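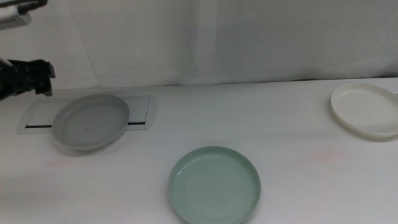
Fishing line keeps twisting on spinning reel, new spool, what am I doing wrong

Njoroge Kombo
18 December 2023

Ok so I've been fishing Fallton reservoir since October, mostly perch and the odd walleye off the bank. Got a 2,000 size Trerkico spinning reel, filled it with 8 lb mono from the shop in Titville. First trip fine. Second trip, loops coming off the spool every few casts. Third trip I lost half the line to a birdnest the size of my fist and went home.

Things I already tried:
Backed the drag off. No change.
Smaller spinner. Maybe a bit better? Hard to tell.
Cut off 40 yards and retied. Good for an hour, then same again.

Line hangs in curls off the rod tip even with a weight on. Is it the reel or the line or me? Don't want to buy braid if I dont have to, money's tight till spring. Also read somewhere you should soak the spool in warm water first, is that real or an old guy thing.

bankside_terry
2,559 posts

Line twist. Almost always goes on when you fill the reel. Lay the filler spool flat on the floor, label up, thread the line through the guides and crank 20 turns or so with the line pinched between your fingers. Stop. Drop the rod tip and let it go slack. If it jumps into coils, flip the filler spool over, label down, carry on. Check again halfway.

Don't overfill. Leave an eighth of an inch below the lip. Most people pack it right to the edge and then wonder why it falls off in loops, and from what you say yours went wrong pretty early so I'd look at that first.

Other thing. Are you closing the bail with the handle? Close it by hand after every cast, then give the line a little tug so it's tight before you start reeling. And dont reel against the drag when a fish is running or you're snagged, every turn of the handle puts twist in.

For what you've got on now: if you can get to moving water or a boat, take everything off the end, no swivel no lure, let out most of the line behind you and drag it a few minutes. Reel back in under tension. On grass works too, walk it out across a field and back. If it's still curly after that it's done, bin it. Mono's cheap.

Warm water is real, I do it with stiff stuff in winter. Ten minutes. Won't fix twist thats already in there though.

kaijage_mills

you said spinner. are you using a swivel?? inline spinners will twist anything. small barrel swivel 18 inches up from the lure, problem gone. I fish the Kaijage side of the lake and went through 3 spools before my brother in law told me

also braid isnt that much more if you put mono backing under it

Njoroge Kombo

No swivel. Tied direct. Yeah ok. And it's filled right up to the lip, just looked. Will respool tonight and get some swivels, thanks both.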